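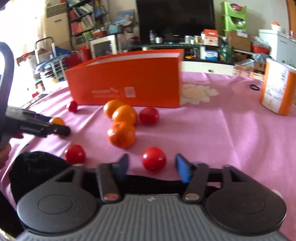
M. Tichý

Invoice finance: your questions

What does Bemwood do with my invoices?
It lends you money against them. You get 80 per cent of the invoice up front and the rest, less fees, when your customer pays. The brochure calls this "unlocking your cash". I'd call it a loan.

Is it cheaper than an overdraft?
Sometimes. The headline rate looks low until you add the service charge, the £200 set-up fee and the charge for each late payer. Ask for one total in pounds for a full year. If the salesman sends a percentage, ask again.

Will my customers know?
With Bemwood, yes, as they pay into its account. Astura offers a confidential version and charges more for it. Whether customers care is another matter - most of mine never mentioned it.
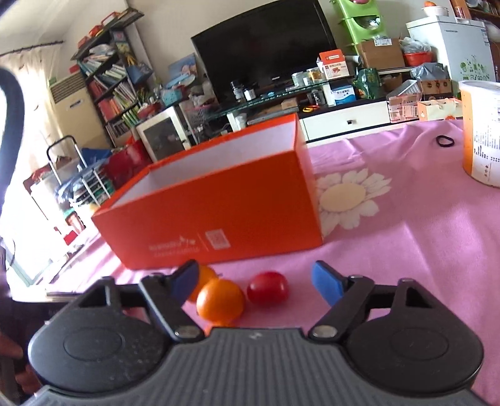

Tangerines on a daisy-print tablecloth

What if a customer doesn't pay?
Read the part on "recourse". In the Astura contract I was sent, you hand the money back after 3 months. Bad debt cover costs extra and leaves out any customer they don't like the look of.

Can I leave when I want?
They all say so. Then look for the notice period and the minimum fee.

Skinska says approval takes a day. Is that true?
Approval might. Mine came quickly enough, but the money waited on checks that weren't on the website. I wouldn't promise anyone their wages on the strength of it.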